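Fitberg foot spa, two months in

My feet take a beating at work, and a real spa day at Sauerland runs more than I want to spend, so I bought the Fitberg foot spa. It heats up fast and the bubbles are lovely – loud, though!

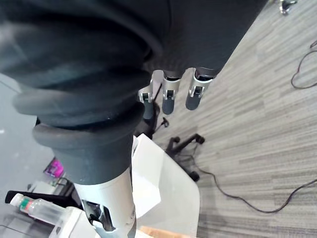 What I liked

The rollers get right into the arch, and the 2 heat settings are plenty for me. I toss in some Vekora salts and stay put for a whole episode of something silly.

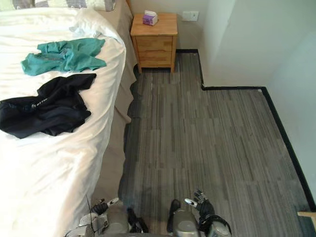
The drain spout is my one gripe. It dribbles down the side every time, so keep a towel handy. I'd still buy it again – my heels have never been softer.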